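Open Day at Udus: Notes from the Back Row
by Hauwa Onuoha

The school's open day in May began with a slide reading "2,000 Questions a Day," the number Udus says its pupils ask. I spent the morning in Kayode Shehu's ninth-grade room, where 21 students and over 15 parents discussed whether a grade can be unfair if everyone gets the same one. The parents got heated. The students took notes.
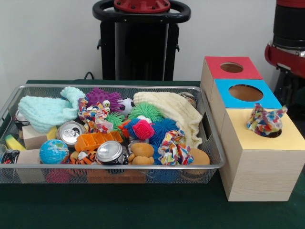
After lunch came the reading block, 87 minutes long for reasons lost to the bell schedule. Kayode lets them argue with the margins – in pencil – and I left with a borrowed copy of Randine and a page of someone else's objections, most of them better than mine.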